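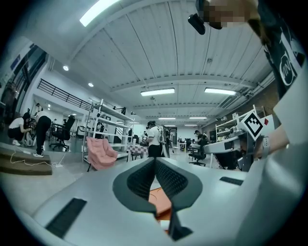

A wristband and a white-and-gray gripper, at right.

June
By the consumer desk, Clisby Weekly

Last updated: 4:40 p.m.

The man across the table sold extended warranties for Tralta until last winter, and he would like me to believe he feels bad about it. He asked me to leave his name out. We met at a diner in Flarnberg, where he ordered pie and let me pay.

"People think the plan is a scam," he said. "It's a product. You're buying sleep."

I asked how much sleep $79 buys on a $121 microwave. He laughed, then said most customers never did that math at the register, and the script was written so they wouldn't have time to.

He had brought a printout from his old store. By his count it sold 3,294 plans in a year. When I asked how many ended in a paid claim, he said he only ever saw the sales side. I pressed him. "Low," he said. "I don't know how low." The printout had no letterhead, so take the big number as his.

What he does know is the wording. "Normal wear" was the line that did the work, he told me. A worn door hinge was normal wear. So was a dead battery, if the customer admitted using the thing every day. "You'd ask them in a friendly way. How often do you run it? They'd tell you."

Would he ever buy one himself? "On a laptop, for my kid, sure." He has bought 2 and used neither. I'm not sure that helps his case.

He now works for Opoku, a rival that promises "no fine print." I asked to see the contract. It runs to several pages, and the print on the back is small. He looked at it for a while and said it was clearer than the old one.

Tralta did not answer my questions by press time.

Comments

hingeguy: They paid for my dryer, no fuss. Just saying.

mplsmom4: "Buying sleep" lol. I put the money in a jar instead and it fixed the dishwasher.

R.T.: So he quit one and went to the other? Why are we listening to him?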